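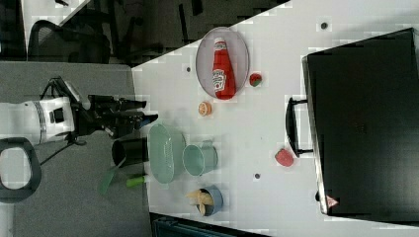 **Redaktion Materialbrief**
Verleihstelle für Spiel- und Lernmaterial, Besholm

## Spielküche Dirnidar: Neuordnung des Bestands und geänderte Ausleihe

Die Verleihstelle Besholm hat den Bestand der Spielküche Dirnidar durchgesehen und neu zusammengestellt. Die Sets stehen den angeschlossenen Kindertageseinrichtungen, Horten und Sprachfördergruppen ab sofort wieder zur Verfügung. Bereits bestätigte Reservierungen behalten ihre Gültigkeit und müssen nicht erneut eingereicht werden.

Die Spielküche gehört seit Jahren zu den am stärksten nachgefragten Angeboten unseres Hauses. Im vergangenen Ausleihjahr wurden über alle Materialgruppen hinweg 1343 Ausleihen verzeichnet, ein erheblicher Teil davon entfiel auf Geschirr und Spiellebensmittel. Mit der Beanspruchung stieg auch die Zahl der unvollständigen Rückgaben. Im November wurde deshalb beschlossen, den Bestand vollständig zu sichten und nach einheitlichen Gesichtspunkten zu ordnen.

Gesichtet wurden rund 1000 Einzelteile. Beschädigtes Material wurde ausgesondert, gut erhaltene Stücke aus aufgelösten Sets wurden anderen Kisten zugeordnet. Es kann daher vorkommen, dass Geschirrteile innerhalb eines Sets farblich voneinander abweichen. Das hellgrüne Geschirr, das viele Einrichtungen aus früheren Jahren kennen, bleibt im Verleih und wird durch Teile in Blau und Grau ergänzt.

Für die pädagogische Arbeit haben sich Mischungen aus Geschirr und Lebensmitteln bewährt, die nicht von vornherein ein bestimmtes Gericht vorgeben. Pommes frites in einem blauen Becher, eine Orangenscheibe, eine Erdbeere und eine rote Ketchupflasche auf einem ovalen Teller lassen den Kindern ausreichend Raum für eigene Handlungsfolgen. Aus mehreren Einrichtungen wurde uns berichtet, dass gerade jüngere Kinder zunächst ausdauernd umfüllen, stapeln und verteilen, bevor sie in ein Rollenspiel übergehen. Wir empfehlen, dieser Phase Zeit zu geben und die Teile nicht vorab zu Gedecken zu ordnen.

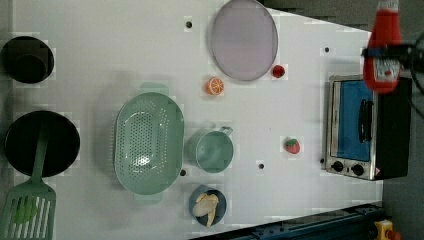
## Zusammenstellung der Sets

Jedes Set gliedert sich künftig in drei Bereiche: Kochen, Anrichten und Lebensmittel. Die Packliste liegt im Deckel der Kiste und folgt derselben Gliederung.

**Kochen.** Zu diesem Bereich zählen die schwarze Pfanne, der schwarze Topf und der hellgrüne Pfannenwender mit Schlitzen. Der kleine Ofen mit Edelstahlgehäuse wird gesondert geführt und ist bei der Reservierung ausdrücklich anzugeben. Er wird in einem eigenen Karton ausgegeben und ist in diesem Karton zurückzubringen.

**Anrichten.** Hierzu gehören der ovale Teller, die Tasse mit Henkel, die kleine dunkle Schale sowie das große ovale Sieb. Das Sieb wird erfahrungsgemäß auch als Obstkorb, Brotkorb oder Transportmittel verwendet. Gegen eine solche Nutzung bestehen keine Bedenken.

**Lebensmittel.** Der Umfang richtet sich nach der Gruppengröße. Obst ist in jedem Set enthalten. Backwaren, Beilagen und Soßenflaschen werden nach Verfügbarkeit beigelegt; ein Anspruch auf bestimmte Einzelstücke besteht nicht. Kleine Teile sind vor der Ausgabe an Kinder unter drei Jahren durch die Fachkräfte zu prüfen und gegebenenfalls zurückzulegen.

Die Erweiterung Qin umfasst zusätzliches Geschirr für größere Gruppen und kann nur gemeinsam mit einem Grundset entliehen werden. Die Erweiterung Gronis mit Bildkarten zur Sprachförderung ist auch einzeln erhältlich. Die Karten zeigen Gegenstände und Tätigkeiten aus dem Küchenalltag und eignen sich für die Arbeit mit mehrsprachigen Gruppen. Die zugehörige Handreichung wird derzeit überarbeitet und den entleihenden Einrichtungen nachgereicht.

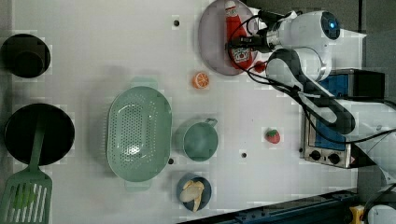 *Text: Arbeitsbereich Pädagogische Praxis, Verleihstelle Besholm*

## Hinweise für den Einsatz in der Gruppe

Ein gemeinsamer Tisch hat sich gegenüber mehreren kleinen Spielplätzen als vorteilhaft erwiesen. Pfanne und Topf finden an einer Seite Platz, der Ofen an der anderen, dazwischen verbleibt Fläche für Sieb, Teller und Tasse. Die Kinder können sich so von verschiedenen Seiten beteiligen, ohne einander die Kochgeräte streitig zu machen.

Für die Sprachförderung bietet sich das Benennen von Lagebeziehungen an. Der Pfannenwender liegt quer über der Pfanne, die Ketchupflasche auf dem Teller, die Orange daneben: Aus wenigen Gegenständen entstehen Sätze, die von den Kindern überprüft, verändert und weitergeführt werden können. Fortgeschrittene Gruppen stellen eine Anordnung nach mündlicher Anweisung her und vergleichen anschließend das Ergebnis mit dem Gesagten.

Auch das Aufräumen kann als Sprachanlass genutzt werden. Wird die Packliste gemeinsam gelesen, üben die Kinder das Zuordnen nach Oberbegriffen. Ob die Erdbeere zum Obst gehört und die Schale zum Geschirr, ist für Vierjährige eine ernsthafte Frage und sollte entsprechend behandelt werden.

## Ausleihe und Rückgabe

Derzeit sind 42 Einrichtungen zur Ausleihe berechtigt. Es gelten die folgenden Bestimmungen:

- Reservierungen sind schriftlich an die Verleihstelle zu richten. Telefonische Anfragen werden nur noch zur Auskunft über den Bestand entgegengenommen.
- Je Einrichtung können höchstens zwei Sets gleichzeitig entliehen werden.
- Geschirr und Lebensmittel sind vor der Rückgabe feucht abzuwischen und vollständig trocken zu verpacken. Eine Reinigung in der Spülmaschine ist nicht zulässig.
- Der Ofen ist ausschließlich mit einem trockenen Tuch zu reinigen.
- Fehlende oder beschädigte Teile sind auf der Packliste zu vermerken. Eine Ersatzforderung wird bei einzelnen Kleinteilen in der Regel nicht erhoben.

Die geänderte Ausleihordnung gilt ab dem 7.3.20 und liegt in der Verleihstelle zur Einsichtnahme aus. Einrichtungen, die noch Packlisten nach altem Muster verwenden, erhalten bei der nächsten Abholung ein aktuelles Exemplar.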